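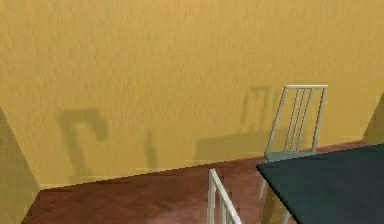

Fig. 1. Yellow wall with a mottled, plaster-like texture (computer render).

Week 3: Old walls and how they breathe
Notes for the evening group, 7 Oct 2026
Umesh Nishad

Right, last week we ran out of time halfway through damp, so I'm picking it up where I left off. If you missed it, the short version is that water gets into a wall from the ground, from the sky and from us (kettles, baths, drying socks on radiators), and an old house was built to let it out again.

What lets it out is mostly lime. I do go on about lime, I know! A lime plaster is full of tiny pores, so moisture can move into it and dry off at the surface. Gypsum plaster does some of that but hates staying damp, and cement render on a soft brick wall is where most of the sad stories start. The cement cracks, rain gets in behind it, and then it can't get out. I once took a hammer to a patch of render at my aunt's place in Gurudley and the brick behind came away like wet cake.

Colour next. Before you could buy any shade in a tin, people coloured limewash with earths, and the yellow ones are the ochres. They're clays stained by iron, and if you heat yellow ochre enough it turns red, so one pit could give you two colours. Limewash also goes on nearly see-through and turns paler as it dries - don't panic and add more pigment on day one. I did this in my own hall and lived with a custard-coloured staircase until April.

Some bits people asked me about afterwards:

Can you limewash over emulsion? No, it needs something porous to grip. Strip it first, or live with the emulsion.

How many coats? I'd do four thin ones. Damp the wall before each, and leave a day between.

Is hydraulic lime the same as lime putty? They're cousins. Hydraulic lime sets with water and goes harder, putty sets slowly by taking carbon dioxide out of the air. For inside walls I nearly always use putty.

Homework, if you can call it that. Find a wall at home, tap it with your knuckles all over and pencil a cross wherever it sounds hollow. Then read the chapter on plasters in Chaturvedi, from page 389. It's dry (sorry) but the drawings of lath are lovely.

Next week we're mixing, so old clothes, gloves and proper goggles please. Lime burns eyes badly and I won't let you near the tub without them. We're in the back workshop at Odadwood, room 21.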